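Blue Crates and Quiet Corners: Learning to Store Things in Plastic

When my wife and I took over the back room at Zimach, we believed that storage was a question of buying enough shelves. Zimach is a small shared workshop, and everything that has no other home comes to the back room in the end. After one summer there I understood that shelves were the smallest part of the matter.

The room is 58 steps from the front door. I know this because I walked it many times in August with my arms full. In that month we moved out the old cardboard boxes, which had become soft at the bottom, and we bought plastic crates from a shop called Novidard. The bill was 1,428 in our money, with the delivery, and I did not sleep well that night. It seemed a great sum for empty boxes.

But a crate is a patient thing. It can be washed with a hose. It stands on another crate of the same kind without sliding, and when the ribs on the walls are deep enough it does not bend when it is full. We took only one colour, because mixed colours made us invent rules (red for tools, green for cloth) and after two weeks the rules were forgotten by everybody, also by us.

There is a second lesson, and it concerns height. Three crates is our limit for a stack. With four, the person who needs something from the lowest one will not lift the others down. He will pull, and then he will be sorry. The top crate we leave open. It becomes the place for small things which are waiting for a decision, and I have stopped fighting against this. 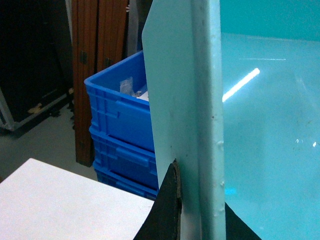
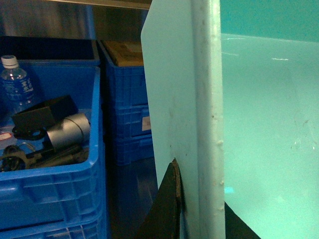
The stacked blue crates are what a visitor notices first, but the large smooth surfaces beside them need more of our attention. Scuff marks come to pale plastic very quickly, and on the clear aqua kind each scratch catches the light.

A reader from Flallel, who saw my short note on this subject in the spring, wrote that she does not agree with the open crate at the top. In her opinion it is only a rubbish bin with good manners, and she puts a lid on every stack on the first day of the month, whatever is inside. "If you cannot remember what you covered," she added, "you did not need it." I tried her method for a few weeks. I forgot a very good tape measure and bought a second one, so now we have two tape measures and no lids.

On cleaning I can say more, as it is my part of the work. Warm water and a soft cloth are enough for most marks. The rough side of a kitchen sponge takes away the dirt and also the shine, and the shine does not return. For the dust that sits in ribs and handle holes I use an old paintbrush, dry.

Labels were a longer story. Paper labels fell off in the damp weeks. Then we tried Marty, a kind of cloth tape that is sold in rolls, and it holds well, but it leaves a grey line of glue when one pulls it off. Now I tie a card to the handle with string. It looks like luggage at an old railway station, and my wife says it is ugly. The cards can be changed in a minute, though, and they cost almost nothing for a packet of 200.

We still have one corner to finish, the one behind the door, where the long boards are leaning. I have measured it twice, once with each tape measure.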